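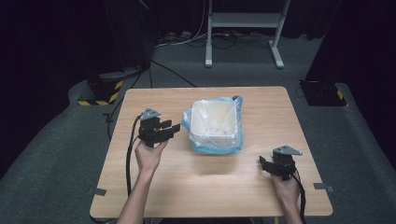 Minutes, Thursday floor meeting, Carkine cleaning services, Rosenthal building
Notes by me, Anas Lahlou, so blame me for spelling. Eun-ji Yang in the chair.

1. Last time's notes
Agreed, after I fixed the bit where I had the Terow contract ending in February. It starts in February! Sorry, all.

2. Bin liners and the Modport robots
Eun-ji went through where we are. The plan is still for the Modport machines to take over bag changes on the night shift at Terow, which is 400 bins over 18 floors. Our people show the job with the hand grippers, the recordings go to Modport, and they train on those. We have 257 good recordings so far and they want 400 before they'll talk about a trial.

I said the grippers make my wrists ache after an hour, and plenty of heads nodded (one person said thumbs, not wrists). Eun-ji is going to cap it at 3 short turns per person per shift, starting next week.
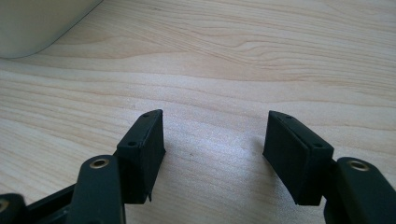
We then got stuck for a good while on how fussy the demos need to be. Modport would like the liner folded over the rim the same way every time, and the day crew pointed out that no two of us do it the same way at work, so which one is the robot supposed to learn? I'm with the day crew on this. Eun-ji will ask Modport if mixed styles are okay and let us know.

3. Jobs
The big one. Eun-ji repeated that no night hours get cut before the trial is over, and I asked if we could have that in writing. She said yes, so it's in here and she'll send a letter too. After the trial she can't promise the same hours, only that anyone moved off bins gets first pick of the kitchen and window work. Some of the night crew would lose the late pay if they moved to days and weren't happy about it, and I don't blame them. Still open.

4. Pay for demo time
Normal rate for now. We asked for a bit extra, seeing as we're teaching the thing. Eun-ji will take it upstairs.

5. Anything else
Vacuum on the second floor is still smoking. Please stop using it!

To do
Eun-ji: letter on hours, Modport question, demo pay
Me: new turn sheet for the grippers, vacuum repair

Next meeting same time, 3 p.m., in the break room.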